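The Long Life of Leftovers

Flodcombe has one supermarket, two bakeries and, at the bottom of Mill Street, a shop that sells nothing but things to keep food in. Paweena Kamolrat opened it with money from the sale of her car. She stocks enamel tins, glass jars, stackable boxes, waxed cloth and a wall of lids sold on their own, without anything to go under them.

The lids are what people come in for. They lose them, or crack them, or leave them at a sister's house after Thanksgiving, and then they have a perfectly good box that can't be closed. Kamolrat keeps a tape measure on a string by the register. Customers bring in the box, she measures the opening, and most of the time she finds something that fits.

"People will throw out a box before they throw out a lid," she said. "I don't know why. I have a drawer of lids at home too."

How households store food has changed a great deal within living memory. Before electric refrigerators became common, a cooked dish was eaten the same day or kept in a cool pantry under a plate. Fat sealed potted meat, vinegar preserved vegetables, and salt took care of most other things. A leftover was tomorrow's soup, and it rarely needed a container of its own because it stayed in the pot.

The refrigerator made it possible to keep small amounts of many things. It also dried them out and let the onion flavor the butter. Covered dishes came first, in glass and pottery, often with a loose lid that rested on top. Plastic followed, light and cheap and hard to break, and with it the press-on lid that had to be worked around the edge with a thumb.

Sevim Bayram remembers that lid well. She ran a school kitchen for 24 years and now teaches an evening class called Cook Once, Eat Twice at the Ruotsalainen Hall, where 30 people sit at long tables and bring their own boxes. The first session has very little cooking in it. She asks everyone to write down what they threw away in the past week.

The lists are much the same every September, when the new class begins. Half a bag of salad. Rice. The end of a loaf. Cooked chicken that someone meant to use and then wasn't sure about. Bayram reads them out without names.

"The rice is always there," she said. "They cook for six and they are two people."

Her rules are short. Cool food quickly in shallow boxes and get it into the refrigerator within two hours. Write the date on a strip of tape, on the box and never on the lid, as lids get swapped. Put the oldest thing at the front. Use most cooked leftovers within three or four days or freeze them. Reheat until steaming all the way through, and only once.

She is less strict about what the box should be. Glass goes from refrigerator to oven if the maker says it can, and it doesn't stain, but it's heavy and a full shelf of it is a lot to lift. Plastic is easy to carry to work. Tomato sauce will turn it orange, and nothing she has tried gets it fully clean again. Old takeout tubs are fine for dry goods, in her view, and not much use for soup.

Price matters less than shape. Square boxes use the shelf better than round ones, and a set in two sizes is easier to live with than a set in seven. One of her students kept a list of every container in the house and got to 66 before stopping at the garage door. She gave most of them away and kept the ones that stacked.

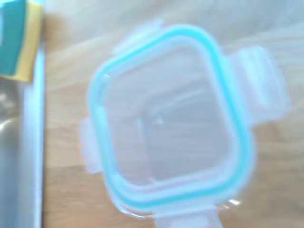
Page last changed: September 22, 2025

The clip lid, with a hinged tab on every side and a soft ring set inside the rim, solved the problem of leaks for most people. It also made a new chore. The ring sits in a groove, and food and water get in behind it. Bayram has her class lift it out with the handle of a teaspoon, wash it in warm soapy water, and let both parts dry fully before putting it back. A ring that has gone black in spots or no longer lies flat should be replaced.

That is easier said than done. Kamolrat orders spare rings from a small supplier called Dranano, which cuts them in the common sizes. Her last order was for 699, and it took up less room than a shoebox. Older sets are harder. A line named Flinar, once sold all over the county, used a groove slightly narrower than the others, and she has yet to find a ring for it. She keeps a sheet by the register where Flinar owners can leave a phone number.

Bayram's class meets again next week. The subject is soup, and students have been asked to bring a box that closes.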